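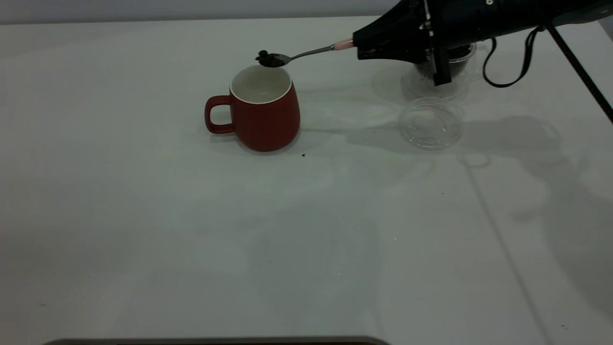 Search tickets... Go

Jasstead Player - Support
Ticket: Live stream drops out during second set, archive copy incomplete
Opened by: Trinidad Figueroa
Status: Waiting on customer

Trinidad Figueroa, 20:52
Third night of the Pellegrini residency and the stream has died in the same place again, two songs after the interval. Sound goes first, then the picture freezes. I've restarted the router twice, as your help page suggests. I doubt it's my router - the support act came through perfectly.

Eylül Öztürkmen (Support), 21:15
Sorry to hear this. Please clear your cache and drop the quality to Standard. Some 3,000 people were watching tonight and we've had very few reports.

Trinidad Figueroa, 21:31
Done both. No change. Few reports doesn't mean few faults, by the way. The Hodari fan board has a whole thread on it. Also the archive copy of night one is 1,091 MB and stops halfway through the encore. Is that meant to be the full show?

Eylül Öztürkmen (Support), 22:04
The full file should be 1,414 MB, so yours is short. I've asked for it to be rebuilt. On the live drop, our logs show the feed from the hall switching to a backup encoder after the interval. Older versions of the player don't always follow the switch. Could you update and try again tomorrow?

Trinidad Figueroa, 22:10
I updated before night two, which also dropped. Will try once more, but I'd like to know why a backup is being used every night at the same point. Sounds to me like something at the hall end.

Eylül Öztürkmen (Support), 22:26
Passed to the venue team with your times. Rebuilt file is up now.

Trinidad Figueroa, 23:02
Encore is all there, thanks. Leave the ticket open please - I'll believe the rest when I hear a second set.

4 comments hidden
Shares: 2

Related tickets
Setlist page shows the wrong night
Clolter radio feed stuck on last week's show
No sound on tablet after update
Refund for missed encore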